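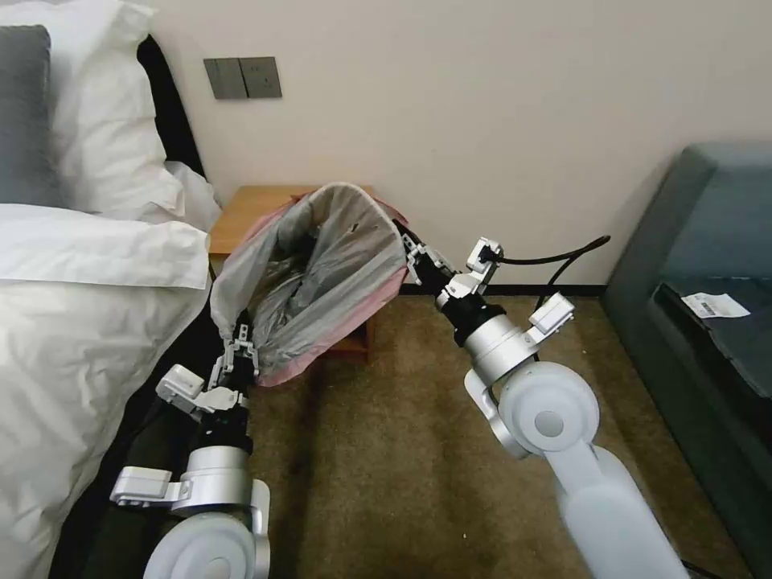
17/03/2025

Bag task, bedroom set, Stusta room. Second round of teleop collection for the Mivora set.

Started late, the left arm would not home until I restarted the controller. After that it behaved. Kept 23 episodes, threw out 9. Most of the bad ones were the same thing: one gripper closes on the gray liner only, the other closes on both layers, and when the arms move apart the liner slides out of the pink bag. You can't fix that by carrying on, so I stopped the recording each time and reset.

Changed the labels to go with this. Until now we only had "grasped" and "not grasped" for each hand. That hides the problem. The new field is which layers each gripper has: liner, outer, both. It has to be filled in by eye from the head view during review. Up to 3 minutes extra per episode, which is annoying but I think we need it.

Pinching the rim where the pink layer is rolled over works better than going for a flat edge. The fingers get more plastic and it holds while the arm lifts. I'd like the operators to do both kinds though, or the policy will only ever see rolled rims.

The head camera loses most of the nightstand once the bag is up over it. Don't count on it for the put-down. Check whether the wrist views are enough before we record any more of those.

Bag comes up tilted a lot of the time. I had been marking this down as poor quality and have stopped. If the mouth stays open and both hands have hold, keep it.

Isia converter dropped the right gripper force channel on 2 episodes. Raw logs are fine, so reconvert, no need to record again. Same bug we had in December, I thought it was closed.

Cable on the right side: give it more slack before the wide lifts. Retaped it at the upper arm for now.

To do
- old episodes need the layer labels too, start with the Ondieki batch
- new liners, the ones we have are getting holes
- try the same task with the bag starting on the carpet
- move the discards to their own folder, don't delete them, we may want them as failure examples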